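Le club robotique de Tukside, ou l'art de ranger un vaporisateur

Je pensais passer une petite heure avec eux, je suis repartie à la nuit tombée ! Le club de Tukside prépare en ce moment l'épreuve « ménage » du concours de Hirkley, et le sujet du soir tient dans la main : un vaporisateur, un rebord de fenêtre, un bras robotisé. Misaki Murakami, en terminale, me tend un tabouret et me demande de ne pas toucher à la table (j'avais déjà posé mon sac dessus, bien sûr).
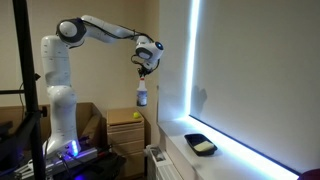 La pince tient le flacon par la tête, bien au-dessus du rebord.

Le règlement compte 93 points pour l'épreuve, dont 9 pour la seule dépose. Rangi Rewi trouve ça radin, et il me l'explique longuement – avec schéma au dos d'une enveloppe. Le flacon doit finir debout, à côté du bac noir et de son éponge, sans les bousculer. 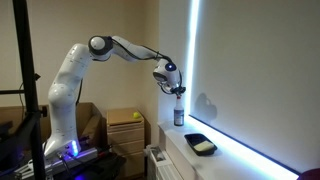

Eleri Parry

Moi, je retenais mon souffle devant ce flacon debout sur le rebord, la pince encore serrée sur sa tête. Misaki, elle, parlait déjà de l'éponge, la prochaine étape. Le concours est en octobre et il leur reste tout le programme de l'essuyage à écrire.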